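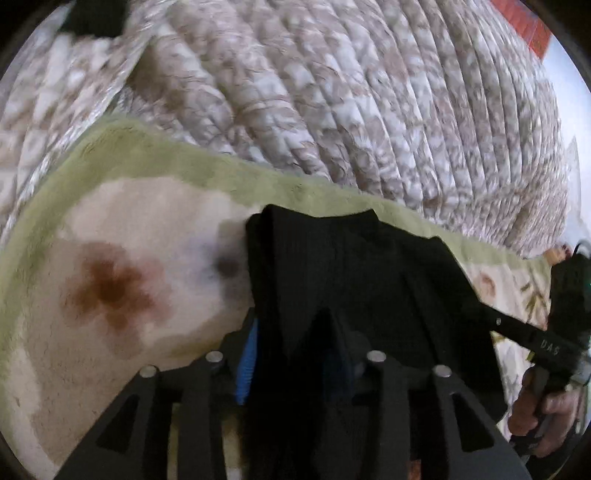

Bedding care and bed making: frequently asked questions

Clastora Guest Rooms, linen information. Maintained by Teodor Grønli.

Which layers are on the bed?
From the top down: a fleecy throw with a flower print and an olive-green border, then the channel-quilted bedspread, then the sheets. The throw is for extra warmth and can be removed. Clothing left on the throw should be picked up before either layer is folded.

What does "channel-quilted" mean?
The fabric is stitched in parallel lines, so the filling sits in long ribs. On our mauve and taupe bedspread the ribs are puffy and crease across their width when the cover is bunched up. Shake it from the hem end and pull it straight along the ribs. Pulling across them leaves the short wrinkles in place.

Can the two be washed together?
No. Fleece sheds, and the lint settles in the stitch lines of the quilting. Wash the throw alone or with other fleece. Black garments go in a separate load for the same reason — they show every fiber.

What settings should I use?
Bedspread: cold, gentle cycle, low spin. Throw: cold, gentle cycle, no fabric softener. The Beltau machine on the ground floor has a bedding program that suits both. Run 1 bedspread per load.

How is the throw dried?
Hang it over 2 lines so that the weight is shared. It may also be tumbled on low. Do not iron it. The pile flattens under heat and does not recover.

How is the bedspread dried?
Tumble on low, stop the drum halfway, turn the cover over and restart. Check the filling at the hem, where it holds water longest.

How should the layers be folded for storage?
Fold the bedspread in thirds along the ribs, then roll it. Fold the throw with the print inside and the border outside, so the corners can be matched by feel. Store both in the Flultik bags on shelf 6. Leave the bags unzipped overnight if the closet is damp.

Are the linens numbered?
Yes. The code is on the care label. Bedspreads start at 134 and throws at 169. Quote the code when you report a stain or a loose seam.

When is bedding changed?
Sheets on Wednesday. Bedspreads and throws between guests, or on request at the Vallejo Street desk.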